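Pouch creep

Pouch creep is the name we use for a gripper fault where a soft packet, held between two fingers, slowly works its way out of the grip while the robot goes on believing it has a firm hold.

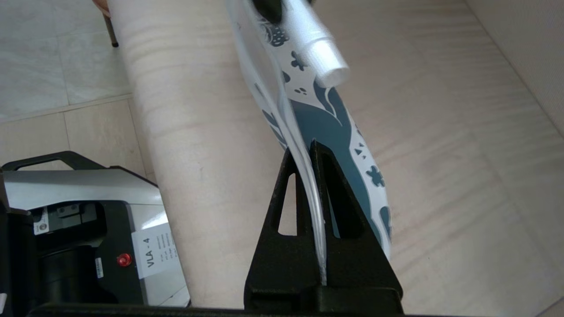 You may also see it called "walking out", "the Haleck slide" or, in older notes, "soft-load drift". I prefer pouch creep, partly for being short and partly for being fair to Haleck, whose gripper was only the first one I saw do it. I've been looking after this entry since the second version and I have strong feelings on the subject, so please read it as one person's account with the facts left in!

What it is

A parallel gripper closes two fingers on a thing and stops when it meets enough resistance. With a block of wood or a tin that's more or less the end of the matter. A pouch is a different animal. It has liquid or gel inside, a thin wall round that, and usually a stiff seam along the edge, and all three behave differently when pinched. Close the fingers on the full part and the contents move away, so the wall goes slack. Close them on the seam and you have a sliver of folded plastic with all the weight hanging off it.

The fingers meet resistance, the controller notes the position and the motor current, and it marks the item as held. Then the contents settle. The wall between the fingers gets a little thinner and the resistance drops. Many simple controllers check the grip once, at closing, and never ask again, so as far as the software is concerned nothing has changed. Meanwhile the pouch is edging downwards (or sideways, if the wrist is tilted, and sideways is worse) until it lets go all at once.

It's easily mistaken for a dropped item, and I suppose it is one, but a true drop has a cause at the moment it happens: a knock, a power dip, a bad command. Creep starts at the moment of closing and the drop is only the last bit of it. If you go through your log looking at the second before the fall, you'll find nothing at all and spend an evening blaming the wrist cable. I have done this.

How it came to be written up

The first proper record came from the shared workshop at Atcombe, where several of us were trying to get a small arm to tidy up after a household: pick things off the floor, put them in a tray, go back for more. The arm ran on Dumis, the home-grown control software most of us there still use, and it had a Haleck two-finger gripper on the end. Socks were fine. Plastic bricks were fine. Refill pouches were dreadful, and for weeks we thought we simply had a slippery brand of soap.

Mehrangiz Ansari was the one who stopped us guessing. She went back through the November logs, pulled every grip on a soft packet, and came out with 1,774 of them. She then did the very dull job of matching each one to what the arm reported at the far end of the move. In 300 cases the controller had said "held" all the way to the tray and the tray had stayed empty. That is a lot of empty tray! The thing she spotted, and which I'd walked past many times, was that the failures bunched up on slow moves. We'd been slowing the arm down to be gentle with the pouches, and all we had done was give them longer to slide.

I still find that a lovely bit of work, and I'm a bit sore that I had argued for the slower speed at two separate meetings.

Signs to look for

Motor current that falls away gently after closing, with no command to open. This is the best sign and the cheapest to log.

A finger gap that shrinks during the carry. It'll be small, and if your position readings are coarse you may not see it.

A pouch that hangs at a different angle at the end of the move from the one it started at. You can catch this by eye if you stand in a safe spot and watch a few runs.

Creases in the wall in the shape of the fingertips, longer than the fingertips are. These are smear marks, and I've got quite fond of spotting them on packets that have been through the arm. A plain short dent means the grip stayed put.

Shiny seams deserve a word to themselves. The clear welded border on a refill pouch looks like a sensible handle, being flat and stiff and handily thin, and vision systems love it for the same reasons. It buckles as soon as it's loaded off-centre. Once it has folded, the fingers are holding the fold, and the fold can roll. Nearly all the really quick cases I know of began on a seam.

The safety side

People tend to shrug at this one, a packet of hand soap on the floor being nobody's idea of an accident. I'd ask them to think about what comes next. Liquid on smooth tile or laminate is a slip hazard for whoever walks through, and a refill of drain cleaner comes in much the same sort of packet as a refill of shampoo. If the cap is knocked loose on landing you have a spill that the robot doesn't know about and may well drive or drag something through.

The other risk comes from the obvious cure. When a pouch keeps slipping, everybody's first thought is to squeeze harder (mine was too), and a pouch squeezed hard enough will burst or blow its spout. At Atcombe we had one go at head height. It hit Mayu Kawaguchi's safety glasses and most of her jumper, and it was only fabric softener, and she was very good about it, but the rule about glasses near the arm has been taken seriously from that afternoon on. Please don't raise the force limit on a soft-load job without somebody else looking over the change.

Electrical kit near the work area is worth moving or covering as well. We do ours before the arm is powered up, along with checking that the stop button can be reached from where the person watching will be standing.

The Kawaguchi check

The softener business is also where the usual remedy comes from. Mayu's idea was to stop trusting the first reading. After closing, the arm lifts the pouch a very short way, stays still for 3 seconds, and takes the current again. If it has dropped past a set limit, the arm lowers the pouch, opens, and tries a different spot. If it hasn't, off it goes, and at normal speed too.

It went into Dumis as a setting called "settle and ask", off by default — a decision I disagree with and have said so on the talk page. With it switched on, our next long batch had 9 empty-tray reports, and every one of those was a seam grip. I'd be careful about comparing the two sets too closely. The second batch was shorter, the packets weren't the same mix, and by then we had all got better at laying them out.

There's a cost, of course. Each pick takes longer, and on a job with mostly hard objects you're waiting about for nothing. Some people run the check only when the camera thinks it has seen a soft packet. That works well enough until the camera takes a pouch for a carton, at which point you're back where you started.

Other things people do

Rubber pads on the fingertips help at first. They also pick up dust and soap film, and a filmy pad is slicker than a bare finger, so they need wiping far more often than anyone remembers to do it.

Wider fingers spread the load and cut down on bursting. They're clumsy in a cluttered corner, though, and tapered ones reach in beside furniture much more neatly, so it depends what sort of floor you're tidying.

Gripping low on the body of the pouch, where the contents have already sunk, gives a fatter hold and less settling. I'd try this before spending money. It does mean the top flops over, and a floppy top can catch on the rim of the tray.

Suction gets suggested every few months. On a taut, full pouch it's marvellous. On a half-empty one the wall wrinkles, the seal leaks and you're on the floor with a cloth again.

Open questions

We don't have good numbers for cold liquids, which are thicker and ought to settle more slowly. Mehrangiz thinks three seconds may be too short for them. We also don't know how much of the early Haleck trouble came down to worn finger pins, as the gripper was stripped and rebuilt before anybody measured them (that was me, sorry). If you've logged soft-load grips on another make, the talk page is open and I read all of it, usually late in the evening with a cup of tea.

Related entries
Empty-tray report
False hold
Fingertip pads, cleaning of
Force limits for household items
Settle and ask (Dumis setting)
Spills and wet floors

Contact the editors | Copyright the contributors, Atcombe Workshop Wiki | Back to top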